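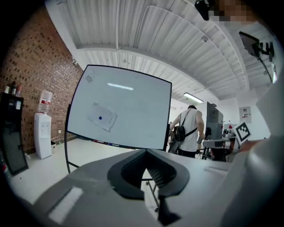

Aug 20, 2022: The board and its blue dot

I have been meaning to write about the whiteboard for weeks, and tonight I finally have a cup of tea, a quiet kitchen and no excuse left. It is a strange thing to be fond of, I know. But when you share a workspace for as long as I have shared ours at Casmont, you get attached to the oddest bits of it, and for me it's the big board on its black stand by the brick wall.

We got it secondhand in December, from the closing-down sale at Ljungberg, where Gunnel talked them down by 400 kronor and then spent more than 100 of it on buns for everyone, bless her. It came on little casters, and we rolled it in from the van feeling terribly grown up. A proper board! Until then we had written everything on the backs of envelopes and lost most of it.

I went in this morning with the idea of giving it a really good clean, and of course I stood in front of it for ages instead. The surface is mostly bare these days, but it has its marks, and once you know them you see nothing else. There's the gray smudge up near the left corner, and there's the small blue dot, a bit left of the middle. I have a soft spot for the dot. Alvar Öberg uses it as his starting point whenever he draws anything, and all his drawings wander off to the right from there like a long walk after dinner.

The marker tray was the first job. I do like a tidy tray. The thin markers with the red and blue tips are the ones I reach for, they fit my hand better than the fat ones, though they dry up if you so much as look away from them. I tested each on a bit of scrap paper and put the tired ones in my bag to throw out at home, where I promptly forgot about them until just now.
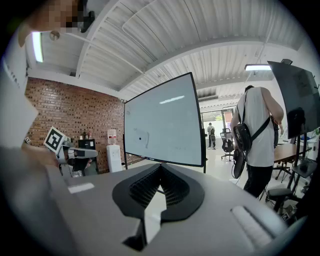

The corner by the brick wall

I think what I love most is the wall. The rest of the office is all white ceiling and white tile, and then you turn toward the bricks and it feels like somebody's old bakery. The water cooler lives there, and next to it the black cabinet with the bottles on top that I always mean to sort out and never do. So people come over for a glass of water, and they stand and sip and look at the board, and sooner or later they pick up a marker. Half of our plans for Vetodix started that way. I remember Gunnel Hägglund writing 1,168 up there one afternoon with a big ring around it, and it stayed for so long that new people took it for the door code.

I had my lunch over on that side today (rye bread, the good cheese, a pear that was all juice) and thought about where the board ought to go in the fall. Gunnel would like it nearer the glass doorway, where the light is kinder. Alvar says it belongs with the bricks, and I'm with Alvar, mostly because of the glare. Wherever you stand, you get a ceiling light shining back at you from somewhere near the top, so you learn to tip it a little or to write low down. I can't believe the doorway would be any better.

My other worry was the old drawings. There is one near the upper left corner, a curved line with a row of short strokes under it, and to me it looks just like an eye with lashes. I held the cloth and couldn't quite bring myself to go at it. The faded dashes over on the right I cared less about. They look like the last trace of some arrow from the Sturkier days, when all we ever drew was arrows.

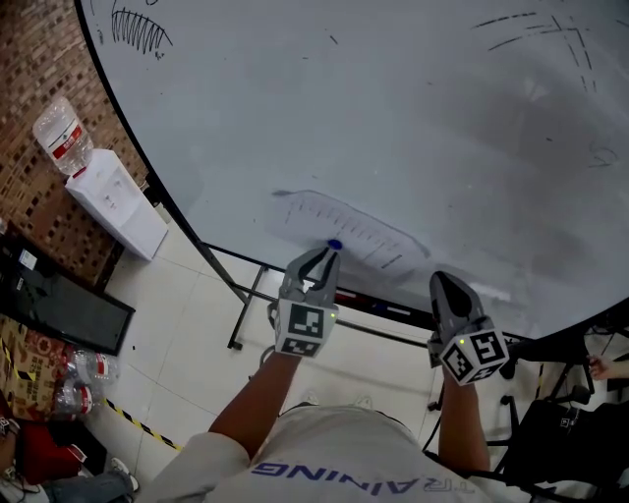
What do you use on marker that has been on the board for months?

Draw over it with a fresh dry-erase marker, wipe it while the ink is still wet, and finish with a damp cloth and then a dry one. My sister swears by a drop of rubbing alcohol for the stubborn lines. I'd try that in a corner first, as some older boards go dull from it.

I want to pick up a new felt eraser on Monday and a pack of those thin blue markers, if the stationery shop has them. I also promised Gunnel I would measure the space by the door so she can see for herself how tight it is. And the bottles on the cabinet, one of these days. My tea has gone cold and I still haven't rung my sister back.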